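Ticket: Quilted pad slides toward headboard side, small items collecting on bed
Property: Gredura, upstairs bedroom
Opened by: Lăcrămioara Sima
Handled by: Dorin Crăciun
Status: Closed, with one open remark
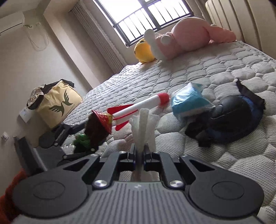
1. Problem as reported

The white quilted mattress pad in the upstairs bedroom does not stay in position. It creeps toward the headboard, and the foot end of the mattress is left bare. The reporter has pulled it back into place 4 times since the start of the current booking gap. Each time it moved again after the bed was used or after someone leaned across it to reach the window.

Secondary complaint: the bed is being used as a sorting surface for toys and odds and ends from the other rooms. Items left on the pad have to be moved before it can be straightened, and they end up back on it afterward. The reporter asks for a fixed procedure covering both.

2. Items on the bed at the time of the check

Red and white toy rocket, lying on the pad. Dark brown object with a red and yellow conical piece, on its side against the rocket's tail. Something bright green, bunched up, next to the brown one. One piece of crumpled, translucent white material, tissue-like.

The white piece was logged as waste. The others were logged as property to be returned to the toy bin. The green item was not identified on the ticket and was entered as "green, soft or otherwise, see bin."

3. Environment

Mattress: Grodum, double, purchased in May. Height is greater than that of the mattress it replaced.
Pad: Ellberg, quilted, white, elastic corner straps. Carried over from the old mattress.
Headboard: padded, cream. Fixed to the bed base, not to the wall.
Window: barred, opens inward. Reaching the latch requires a knee on the mattress.

4. Steps taken

4.1 Removed all items from the bed. The rocket and the brown object went into the toy bin with the green piece. White material discarded.

4.2 Stripped the pad and checked the corner straps. Two straps at the headboard end were in good condition. The two at the foot end had lost most of their stretch. Pulled to full length, they did not return.

4.3 Compared the pad label with the mattress label. The pad is made for a shallower mattress. With the straps under the corners, the pad is under constant tension, and the stronger pair of straps pulls it toward the headboard.

4.4 Rotated the pad so that the weak straps were at the headboard end. Result after one night: the pad had moved toward the foot. This confirmed the straps as the cause and ruled out the slope of the floor, which the reporter had suspected.

4.5 Checked the floor anyway. A marble placed near the door rolled toward the window – slowly, but it rolled. Noted for the building file. Not relevant to this ticket.

4.6 Tried rubber mesh between pad and mattress. Movement was reduced but not stopped. The mesh also left a pattern that could be felt through the pad. Removed.

4.7 Replaced all four straps with wider elastic from the Mihăilă haberdashery. New straps are 3 cm longer than the originals. Sewn with a double row of stitching at each corner. The quilting is thin near the edge, so the stitching was placed on the binding and not on the quilted area.

4.8 Refitted the pad. Smoothed from the center outward. Checked daily for 7 days with the bed in use. No movement toward the headboard. A slight ridge forms where the knee goes when the window is opened, and it flattens by hand.

5. Cause

Pad undersized in depth for the current mattress. Uneven wear on the corner straps. The two together produced a steady pull in one direction.

6. Procedure going forward

a. Clear the bed before touching the pad. Do not lift the pad with items on it. Small parts roll under the headboard end and are difficult to get out without moving the base.

b. Toys go into the bin in the hallway, not onto the bed and not onto the windowsill.

c. Tissue and wrapping go straight to waste. Thin white material is easy to miss against a white pad, and a piece left behind will go through the wash with it and come out as lint on everything else in the load.

d. Wash the pad at the temperature on the label. Dry flat if possible. The dryer is probably what finished the old straps, although this could not be confirmed.

e. Fit the headboard corners first, then the foot corners. Pull the binding, not the quilting.

7. Correspondence

L. Sima: Pad has held since the new elastic. I still find toys on the bed most mornings. Is there a lid for the bin? The children treat it as a thing to empty.

D. Crăciun: There was a lid. It is in use under a plant pot on the landing. I can bring it back up if the plant gets a saucer.

L. Sima: The plant can have a saucer. Also, one of the straps squeaks.

D. Crăciun: Elastic does not squeak. I checked the base and found a slat out of its holder on the window side. Pushed back in and the holder screw tightened. Please listen again tonight.

L. Sima: No squeak. Please leave the marble result in the ticket, I want to show it to the owner.

8. Open remark

The repair is adequate but the pad is still too shallow. When it is next due for replacement, order the deep version. Measure the mattress at the corner and not at the middle, where it reads lower. Do not reuse the old pad on the cot bed – it is too wide and will bunch at the sides.

Spare elastic (one length, enough for two corners) is in the linen cupboard, second shelf, in the envelope marked PAD.

Closed Sat 25 September. D. Crăciun

Recent tickets
Hallway toy bin: lid missing
Upstairs bedroom: window latch stiff in damp weather
Linen cupboard: shelf bracket loose
Bathroom: towel rail turns in its fitting
Landing: plant saucer, size needed
Cot bed: side slat replaced, old one kept for parts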